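Ruppert Verov

The Ruppert Verov is a compact hatchback built by the Ruppert motor company at its plant in Nallside. It replaced the Stumum in the company's range and shares that car's floorpan, front suspension and fuel tank. Production began in October, and the first cars were sold with a 1,539 cc gasoline engine and a five-speed manual transmission.

The body was drawn by Roswitha Gerlach, who had earlier worked on the Stumum wagon. Her first proposal had a split rear window, dropped at the request of the sales department.

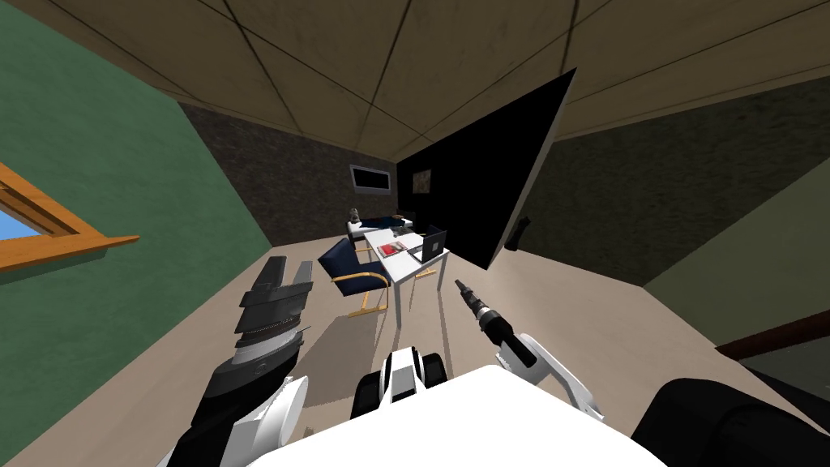 Simulated room with a green wall and a window

Reinhold Kasten led engineering. Under him the rear drum brakes of the Stumum gave way to discs, and the wheelbase grew by 16 mm. Early cars suffered from a noisy timing chain. A revised tensioner was fitted on the line after the first 4,000 had been built, and owners of older cars could have the part changed at a dealer.
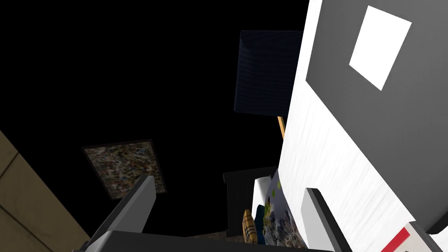
Vol. 16, No. 2

A facelift was announced on 30/05/2019. It brought new headlights, a wider grille and a larger dashboard screen. The base trim lost its steel wheels, and the manual transmission became an option on the top trim only. The engine was carried over with a new intake manifold.

See also: Ruppert Stumum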